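Learning to cook for one person

When my daughter moved out in January, I continued to cook for four. It was a habit of many years and my hands did not know another way. Every evening there was a full pot on the stove, and every morning I ate the same stew again.

My friend Tsehay Feyisa told me to begin with the shopping. I was still buying the big bag of lentils at Zeleke, the shop near the bus station, and the big bag was asking to be cooked. 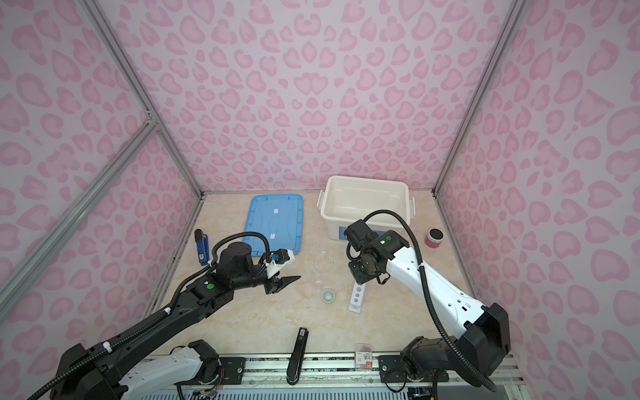 So I started to weigh things. For a lentil stew I now use 700 grams of everything together, with the water, and this gives me two meals. One I eat the same day and one I keep for later. Onions are more difficult – half an onion looks sad in the refrigerator, so I buy the small ones.

Spices I did not reduce enough in the beginning. If you divide the lentils by four, please divide the berbere also. I learned this with tears in my eyes.

What I keep and for how long

Cooked lentils: two days, then I freeze them.

Rice: I eat it the next day, fried with an egg.

Soup: always in the freezer, in a box with a good lid, with the name of the soup written on tape.
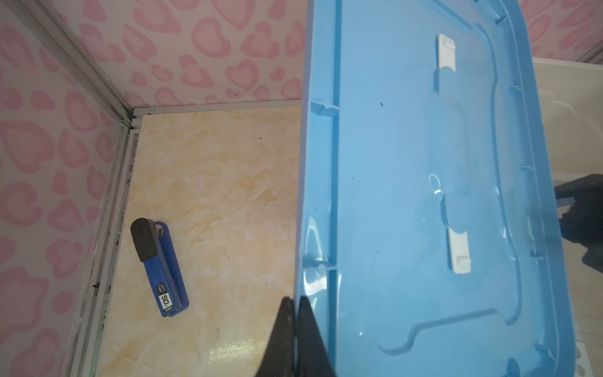 Eating at the table

For some weeks I ate standing near the sink. Now I put a plate, a glass and a napkin, and I sit down for 10 minutes at least. My daughter calls me at this hour sometimes, and she asks what I made.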